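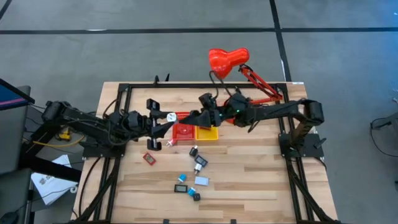
Figure 1. The two-arm sorting cell with the red and yellow trays. The left gripper is holding a small white part.

Fault Report: Unexpected Closing of the Left Gripper

Yvonne Haworth
Automation Lab Project, Nirnamthorpe College

1. Background

Our group's project was to sort small electronic parts into trays using two arms working over one table. The parts are displays, switches and blocks of different sizes, dropped on the wood in no set order. The arms are run by Ollow, the control program written by last year's group, and we added our own sorting routine on top of it. Most of the term went as planned and is covered in the main report. This report is only about the gripper fault in May and what we changed afterward.

2. What happened

We were running the long test, which was set for 500 picks. At pick 200 the left gripper closed on a white part and started to lift. The part slipped and turned between the fingers. I pressed the pause key on the keyboard and the arm stopped moving. I then reached in to straighten the part by hand. The gripper opened and closed again while my fingers were between the tips. It pinched my index finger hard enough to leave a mark but did not break the skin. Giraldo, our lab partner on the keyboard, hit the emergency stop and both arms lost power.

We wrote the pinch up in the lab book and told the lab supervisor the same afternoon. The cell stayed off until the next session.

3. Finding the cause

At first we thought the gripper cable was loose, because the cables are bundled along the links and bend every time the elbow moves. We checked the connectors at both ends and moved the arm by hand through its full range. The signal did not drop out.

Next we read the log. It showed that the pause command had been received and that the arm joints had stopped as they should. It also showed a gripper command sent after the pause. The grip check in our routine compares the finger gap with the expected size of the part. If the gap is wrong, it opens the fingers and tries again. The slipped part gave a wrong gap, so the check asked for a retry. Pause only held the joints. It did not hold the gripper, which has its own command queue.

We repeated the fault on purpose with a foam block and everyone standing outside the floor tape. We paused the arm during a bad grip 24 times and the gripper moved after the pause every time.

4. Changes made

Pause now clears the gripper queue as well as stopping the joints. The gripper stays where it is until someone presses resume, and resume asks for a second key press.

The grip check gives up after one retry. The arm backs away and the part is left on the table for the next pass.

We lowered the closing force setting from 500 to a value that still holds the heaviest display. The number is the program's own setting and we did not measure it in newtons.

The lab rule is now that hands go over the table only with the emergency stop pressed. Pause does not count. Virnance, the checklist app we use for setup, has this as its first line.

5. Retest

We repeated the foam block test after the changes and saw no gripper movement after a pause. We then ran the full 500 picks. Several small parts were dropped and one landed against the edge of a tray, but the arms backed off each time and no one had to reach in.

6. Remaining problems

The two grippers still come very close together over the trays. The program keeps them apart using fixed zones, and we have not tested what happens if one arm is paused while the other keeps going. The next group should do this before adding any new parts. They should also move the emergency stop, which at present can be reached easily only from the keyboard side.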